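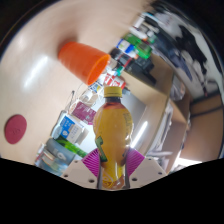 Jercombe pays people to tidy tables, badly if necessary

DORHAM – Anyone who has picked up a bottle today has done, for free, the work that Jercombe is now paying nine Dorham locals to do by the hour.

The company has taken over a shopfront in Pener Street, where its recruits spend their shifts squeezing a hand-held gripper around drinks, packets and whatever else has piled up on the table. The gripper carries its own camera, and the recordings go to a learning system that is meant to work out, after enough repetition, how a bottle is held.

Enough is a generous word here. Jercombe wants 600 recordings of each task before July, and at last tally the bottle stood at 56. The company puts the shortfall down to a slow start and a long discussion over whether lifting something and putting it straight back counts as one example or two. (It is one.)

Clutter is encouraged. An early batch made on bare tables was judged too neat to be of use, and workers have been asked to stop straightening things up between takes, an instruction several are said to find upsetting.

Fumbles are kept as well, labelled and filed in their own folder. The folder is coming along nicely.

A second site at Fajardo is due to open once the Dorham crew reaches 100 bottles. Applicants need two working hands and no particular ambition for them.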